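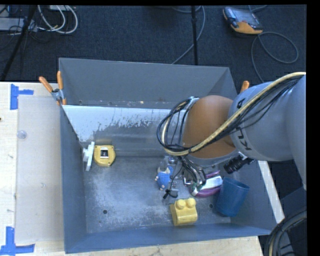
One reader from Grarkville wrote in to say that the deep bin on the bench is the best thing that ever happened to their odds and ends, and also the place where odds and ends go to be forgotten. We laughed, and then we went and looked at our own.

Home | News | Workshops | Swap Shelf | Back Issues | Contact

Sorting Month is back!
4 min read

Every year we give over the last stretch before December to the catch-all bins, and every year it ends up being the part of the program people talk about most. You know the kind of bin. Something big and open with sloping sides, scuffed from years of having stuff dropped into it, and a little of everything at the bottom. Plastic bits, parts off something else, the piece you were sure you'd thrown out (and then went and bought again).

The Juvbridge group has already started, and they are flying. They emptied 26 bins on their first evening and had such a good time that half of them stayed on to do the shelves as well. Galang is hosting two sessions, one for household bins and one for garage and shed bins, and there's still room in both.

If you haven't joined in before, the method is wonderfully simple. Tip everything out onto a table, wipe the bin down, and only put back what you can name. That's the whole rule! Anything you can't name goes on the mystery tray, and the mystery tray is passed around the room. Last year a small white clip went all the way around the Groruvach hall before someone at the last table recognized it as the catch from a bread box – and she had the bread box at home, without its catch.

A few things we learned last time. Pale tables are much kinder than dark ones when you're hunting for little screws. Metal bins clean up fine with warm soapy water and a soft brush, and old scratches are nothing to worry about, so please don't go at them with steel wool. If your bin has holes in the floor, lay a sheet of card over them before you start filling it again. And bring a couple of shallow boxes, as a deep bin does its best work with bulky things and the tiny ones really want a home of their own.

We'd love to beat last year's total of nearly 400 pounds of bits and pieces passed on through the Swap Shelf. The shelf itself now has 66 labeled trays, and the hinge tray is already overflowing, so if you need hinges, come soon – there are some beauties in there.

Sessions run in the evenings until the first week of December. Bring your bin as it is, no tidying beforehand, and leave a note at the front desk if you need a hand getting it in from the car.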